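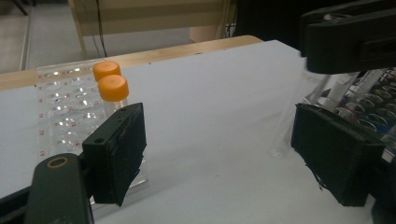
White sheet on the table.

Sheet or oilcloth for a table that gets used every day?

malou_f
We eat, sew and do homework at the same table and I am tired of scrubbing the top. I've put an old white bed sheet over it for now. It washes well but it slides. Is it worth buying proper oilcloth, or should I stick with cotton and find a way to hold it down?

kroy13
Oilcloth. We've had ours for 7 years and it gets a wipe after tea and that's it. Cotton is fine until somebody knocks over a glass, then the water goes straight through and sits on the wood.

Ludmila K
I'd say the opposite. Oilcloth cracks along the table edge, and if you put a hot dish on it the backing can stick to the varnish. I had to sand a patch the size of a dinner plate. Cotton over a thick felt underlay is better. The felt stops the sliding too.

kroy13
Was it oilcloth or the cheap vinyl stuff? They get sold under the same name and they aren't the same thing.

Ludmila K
It was sold as oilcloth. Market stall, so you may be right. I still wouldn't go back to it.

anwara_k
Malou, what is the top made of? If it's oiled wood I wouldn't leave plastic on it for months, it needs some air. If it's laminate then do what you like.

malou_f
Varnished pine. The varnish has gone near the window end – that's the bit I keep scrubbing.

anwara_k
Then I'd sort the varnish first. Light sand with 300 grit between coats, two coats, leave it a good week before anything goes on top. After that a sheet is plenty.

hsji
Cheap fix for the sliding: sew elastic across each corner underneath, like a fitted sheet. Mine took an evening. Wash at 60 if it's cotton, but do that once before you cut anything as it will shrink.

kroy13
Elastic is fine, but it does nothing about spills. You'd need a waterproof layer under it and then you've bought the oilcloth anyway.

hsji
A mattress protector does it. Turn the soft side down. We've used one since last August and the table is all right.

malou_f
I have a spare protector in the cupboard so I'll try that with the elastic, and do the window end when the weather's warm enough to have it outside. Does felt go under the protector or on top?

Ludmila K
Under. Trim it a bit short of the edge or it shows.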